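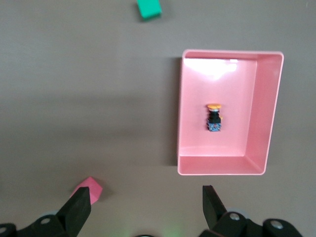

A Second Life for the Ekell Reading Room

When the Ekell mill closed its weaving hall, the town was left with a long brick building, a leaking roof and a question about what the place should become. The answer, reached after several years of public meetings, was a library. The Ekell Reading Room now lends books, hosts evening classes and keeps the town's local history papers under one roof.

The work was led by the architect Elínborg Ketilsson, whose office had previously restored the customs house at Mavska. Her plan kept the original iron columns and placed the shelves between them, so that the old rows of looms can still be read in the layout of the floor. Windows bricked up in the mill's last decades were opened again on the north side, where the light is even for most of the day.

The roof took up most of the first year. Slates were lifted and sorted by hand, and 700 of them proved sound enough to return to the street side. The rest were replaced with new stone from the quarry at Zisari. Insulation was laid above the old boards, leaving the ceiling visible from below.

Members of the public may borrow up to six items at a time. The opening collection held 2000 volumes, many of them transferred from the former branch on Ingvarsson Street, and a further 583 have been added through purchase and bequest. Borrowing has been strongest in cookery, regional history and books for children under eight.

"People come in to look at the building and leave with a card," said Gunnlaugur Arnardóttir, the head librarian. "We would like them to come back in December, when it is dark at four and the heating is on."

The heating remains a matter of discussion. The hall is tall, and the seats nearest the loading doors are cool in the mornings. A second set of inner doors has been approved and will be fitted before winter. The local history papers, stored in the former dye house, are available by appointment on weekday afternoons.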